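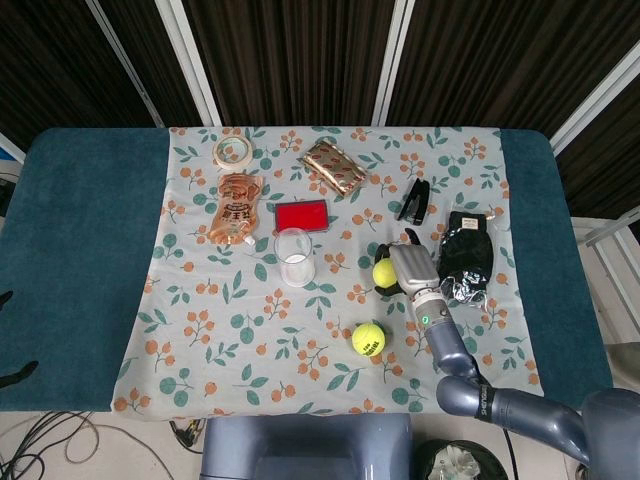 Fig. 1. Table B with the mixed set laid out on the berry-print cloth.

We use cookies to remember your reading preferences. Accept all / Manage settings

Where Does It Go? Sorting the Stuff That Has No Home
Project report, Home and Materials module
Hedvika Halás
Tutor: Ctibor Tichý
December 11, 2019

So my project started with a drawer. Everyone in our shared house in Munden has a drawer they're a bit ashamed of, and mine had got to the point where it wouldn't shut. I wanted to find out how people decide what belongs with what when the things have nothing much in common, and whether the surface you sort on makes any difference (I had a feeling it did, and I'll get to that).

The idea was simple enough. Put a mixed lot of small household things on a table, ask someone to group them however they like, and write down the groups and the names they gave them. I did this with 8 people, mostly from my course plus my neighbour Eduard Tóth, who is retired and has very firm views on where string should live.

The things

I wanted a spread of stationery, packaging, clothing and odds and ends. You can see a fair bit of it in Fig. 1: a stapler, a roll of clear packing tape, a red ink stamp pad, an empty plastic cup, two tennis balls, a black glove still in its clear sleeve with the little label on top. Then there's the wrapper end of things, the shiny gold foil one and the amber snack pouch with the cartoon on it and the Chinese writing. I loved that pouch. Everybody had something to say about it and hardly anyone put it in the same place.

The table

I tried two set-ups. Table A was just the bare top. Table B had a dark teal towel over it and then a pale tablecloth with orange berries and green leaves laid across the middle, so the towel showed down both sides. I'd only put the towel on to stop the cloth sliding about, but it ended up mattering quite a lot! People treated the patterned part as the place for sorting and the teal strips as a sort of waiting area. Miroslava Danko parked the glove out on the edge straight away and told me it was "not in the game yet". On Table A there was no waiting area and people just held things in their hands while they thought.

The clear plastic cup was a nuisance on the cloth, I should say. The berries come straight through it and two people missed it completely on their first go.

What people did

Most of them started with the office things. Stapler, tape and stamp pad went together almost every time, and the usual name was "desk" or "post". Ľubomír Charvát called his "the parcel corner" and then took the glove as well, on the grounds that it was already packaged, so it might as well be sent to somebody. I wrote that one down word for word.

The tennis balls were easy in one way, as they always stayed a pair, but they hardly ever got company. Eduard put them with the cup because they all roll. I thought that was brilliant.

The wrappers split people right down the middle. Half wanted them off the table as rubbish, and the other half made a food group out of the pouch and the gold foil, sometimes with the cup. Miroslava kept the gold one back for crafts. She had a go at me for even suggesting the bin.

What I think it shows

People sort by job first (what do I use this for?) and when that runs out they switch to anything at all: shape, shininess, whether it's still wrapped. The switch is where the drawer of shame comes from, I reckon. At home you don't bother with the second round, you just shut the drawer.

For the tidying part I went back to my own drawer and gave it three sections: desk, kitchen and a waiting area lined with an old bit of towel. I emptied the waiting area after 20 days and most of what was in it had found a place by then. The rest went in a bag for the Flodport charity shop.

What I'd change

I'd use a plain cloth as well as the patterned one, so I could tell whether it was the berries or the towel edges doing the work. Ctibor also pointed out that I gave people no time limit, and Eduard took full advantage. I'm hoping to run it again in January with the same objects, if the snack pouch survives.

Thanks to everyone who sorted, and to my housemates for giving up the table.

Related reports
Ďurica: a week without carrier bags
Labels that stay on: testing jars in a shared fridge
Folding fitted sheets, four methods compared
The hallway shoe problem
Closus: planning a very small wardrobe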